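Small Kitchen, Big Tray: getting breakfast things where they belong
Speaker notes, 31 October 2022, Cervantes Hall, 40 minutes plus questions

Opening (slides 1 to 3)

Welcome everyone, wave at the back row, check that the mic carries. Start straight in with the counter at the Merkus apartments, before I say a word about me. The whole counter there is narrower than my arms are wide, and people cook on it every day! Ask for hands: who has moved a toaster oven this week just to butter bread? Let them laugh and look at each other.

Then the main idea of the evening. A tray is the best thing you can put on a small counter. I've tried shelves, hooks, baskets, a rolling cart that rolled off down the hall – and I keep going back to a plain wooden tray with a rim.

Why the rim (slides 4 and 5)

Go slow on this part. A raised rim keeps the cereal bowl from sliding when you carry everything to the table, and it also tells your eye where the breakfast stuff stops. Put down a tray and the clutter seems to know its limits. On a marble top you get a bonus, as the wood takes the scrapes and the stone is spared.

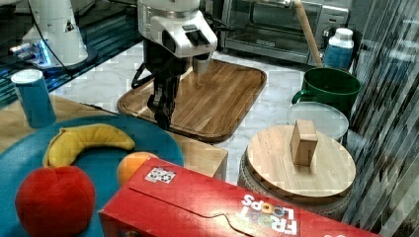 Size next. Bring out the Troken tray and hold it up high. This one is 16 inches on the long side, and for two people that's plenty. Bigger trays look lovely in the store, then you load them up and can't get through the door (tell the orange juice story if time allows, keep it short).

What lives near the tray (slides 6 to 8)

Toaster oven at the back, door facing you, with clear space in front so it can open all the way. Cups with lids to one side. One big plate for fruit, and I mean a big one, because a crowded plate sheds apples. Soft toy fruit is great for practice with little kids, by the way. They can set out a banana and an orange as many times as they like, nothing bruises, and they get so proud of it!

Brooms and mops: find them a hook somewhere else. Bottles go at the back, labels forward.

Try it together (slide 9)

Hand out the paper counters from the Kuravura workshop. Seven minutes, in pairs. They draw the tray first and fit everything else after. Walk the room. If a pair gets stuck, ask what they reach for first in the morning and start from there.

Questions

Expected ones: oiling the wood (over 60 people asked me this in December, so have the rag and the oil ready), trays on top of the toaster oven (please don't, it gets hot up there), and whether plastic is okay. Plastic is fine.

Leave the tray on the front table so people can pick it up on their way out.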